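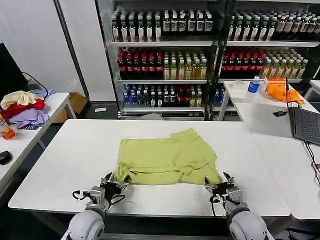

Chapter 2
Knitted Fabrics and Their Behavior

In the previous chapter we looked at fibers and yarns. Now we come to the question of how a yarn becomes a cloth. There are two main ways, weaving and knitting, and this chapter treats only the second.

A knitted fabric is made of loops. Each loop is pulled through the loop below it, and when the fabric is stretched, the loops change their shape before the yarn itself has to stretch. From this comes the softness of a T-shirt, and also its habit of curling at a cut edge.

After studying this chapter, you should be able to:
explain the difference between weft knitting and warp knitting
recognize wales and courses on a sample
calculate the weight of a fabric per square meter

For the exercises you will need a magnifying glass, a ruler and a piece of plain jersey. Keep the sample flat for 24 hours before you measure it.

2.1 The loop

Every loop has a head, two legs and two feet. The feet are held by the loop of the course before.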